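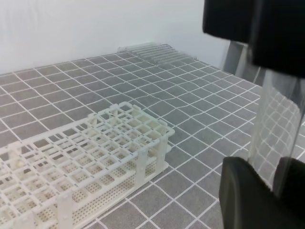 A tube in the gripper at the Bidex bench, with the empty rack to the left.

Visits > Flurau > Gorner open day

Gorner opened its Flurau workshop in August and we spent the afternoon there. At the Bidex bench an operator moves the arm by remote control, picking up glass test tubes and placing them in a rack. Each run is recorded for training. They had over 80 saved and want 100 before they change the layout.

Visitors could have two tries each. I dropped my first tube – the second went in, slowly. Judging depth was the hard part. Coffee was at the Thái café next door.

878 views | 2 comments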